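October, Wednesday edition
By a Colham reader

Leave the Blocks in the Bin

Every few months somebody in Colham wants the toy library to get rid of its loose blocks. Too scuffed. Too plain. No box, no instructions, no picture of the finished castle. The latest idea is to spend 400 on sealed sets from Zulley and clear the shelf by Christmas.

I think that's a mistake, and a dull one.

Plain bars in two colors are about the best thing you can put in front of a kid. Or an adult. My own lot had a set like that for 3 winters and they were fences, bread, a train, a very long argument about whose train. The Udis kit we bought later was a spaceship once. Then it was a spaceship with a peice missing, and then it was under the couch.

And the bin matters too. People hate the bin. They want trays, labels, a slot for each part — as if putting away was the point. Give me a big open metal thing you can drop stuff into, with one divider so there's a side to keep clear if you want. Scratches, fine. Tape along a seam, fine. Green ones and reddish-brown ones lying every which way, you reach in and take what you need.

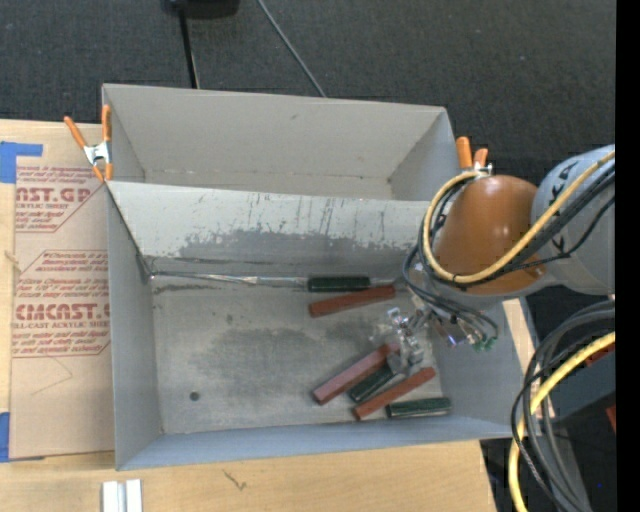

Acuña wrote in to say that's all very nice until you are the one on your knees at closing time, and that sorted trays at least tell you when a block has gone home in a coat pocket.

Ok. Fair. I've done closing time, 19 Saturdays of it last year, and yes blocks walk off. But a bin takes one minute to fill. Trays took me twenty, and the kids had stopped helping by the second week becuase they kept getting told wrong slot.

A missing block from a plain set is one less block. Everything still works. A missing part from a sealed set and the whole box goes on the high shelf — we have a row of those already, go and look.

Spend the 400 on more plain ones. Keep the bin by the door where the little ones can get at it.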